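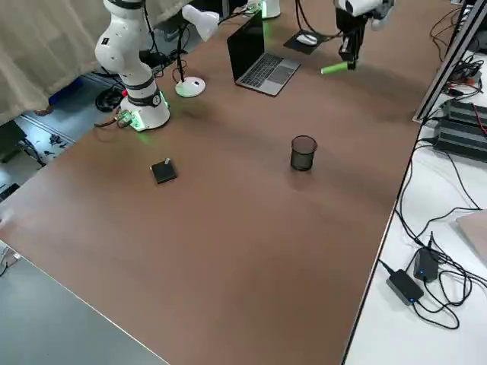

ok desk reset thread, because I said in February I'd do it and it's now Mon 12 April

brown table stays. was this close to buying the white one from Luseck but no. brown hides coffee. brown forgives

rule one this time: laptop at the BACK. I always have it right up front and then there's nowhere to write, so everything ends up on my lap like I'm on a bus

black mesh pencil cup in the middle. yes the middle. tried it in the corner for 11 days and kept knocking it onto the floor reaching over. in the middle I can see it so I leave it alone

cup gets pens that work. thats the whole policy. did the scribble test on the back of a Yen receipt, most of them were dead, one was dead AND leaking. how long had I been putting that back in the cup

lamp: white, round base, cone head, thin black pole. goes to the left of the laptop. I write with my right hand so light from the left = no hand shadow. took me years and a sore neck to work this out

(someone will ask, it's from Bondurano, they don't make that colour any more, sorry)

mouse on a black square pad, right of the laptop. used to go without the pad to save room and the cursor would wander off on its own – shiny tabletop, mouse hates it. pad's back

cables. ugh. black ones, they coil up on the floor beside the table for now. I have the velcro ties, I've had the velcro ties since Feburary, they are in a drawer, in the packet

the front of the table is for NOTHING. that's the actual goal of this whole thread. bare front edge, somewhere to put a notebook down, somewhere to put my elbows

things that used to live there: mail, a tape measure, a bowl of other people's keys, half a roll of stickers from the Jodport market. mail went in the recycling, keys went back to the hook, stickers I kept, obviously

wiping it down: damp cloth, then dry cloth straight after, going with the grain of the light if that makes sense. stand at the end and look along it, you'll see every streak you missed. I missed heaps

do NOT use the orange spray. left a tacky patch on my old table that picked up lint for a whole winter

to the person asking about desk drawers on the other post: no. drawers are where I lose stuff. see velcro ties

the white bench along the right side is for the messy jobs. keep the mess there, keep the brown table for writing. that's the theory, ask me friday

oh and I weighed the box of old paper for recycling bc I was curious, 2,618 grams. of PAPER. mostly instructions for things I dont own

still to do: ties on the cables, a coaster, find the good ruler, colour-code nothing, I'm not that person

ok phone's on 4 percent, will post the cable bit when I've done the cable bit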